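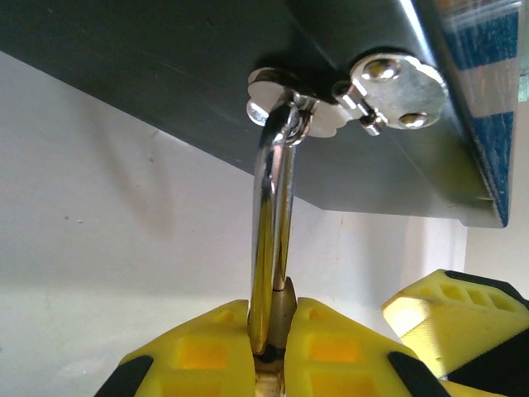 The handle and its fixings on the Bindley, in the grey-green.

I have wanted a proper metal box for the hall for ages, and after two plastic ones that bowed in the middle I finally bought the Bindley. I'm so pleased with it! It holds the dog towels, the picnic rug, a football pump and all the odd gloves, and it is the first storage box I've owned that I'd leave out when visitors come.

The handles are what sold it to me. They're shiny chrome, hung from a bracket plate that is riveted on, and where the handle joins there's a little wavy-edged washer like a flower. Completely unnecessary and I love it. The riveting matters more, mind you. My old Jallitz had its handles glued into a slot and one came away in my hand on the stairs, full of Christmas decorations, so I gave these a good hard tug before I trusted them. No movement at all. They fold down out of the way as well, so you can push the box up against a wall.

The colour is a dark grey-green, greyer than I expected from the website (my sister calls it battleship). It's matte, with a bit of a soft sheen in places. It does pick up faint scuffs, and if you like things spotless that might annoy you. I think it suits it.

Size: mine is the 315 mm deep one, which fits under our bench with room for a hand. Measure first, the next size up wouldn't have gone in. There are three sizes altogether.

Grumbles, then. The chrome shows every fingerprint, and in our house that means jam. The bottom is bare metal and it scraped on the tiles until I stuck some felt pads on, and for the money I think those could have been in the box. It's also heavy before you've put anything in it. Keyvan Azimi next door has the Visser, which is lighter and cheaper, and if you need to carry yours up to a loft I'd look at that one instead. The lid on his rattles, though.

Busisiwe Mabuza at the shop was very patient with my questions and found me one from the back with no dents. I've had it since December and I'm going back for a second, for the bedroom this time, as soon as they get the small size in again.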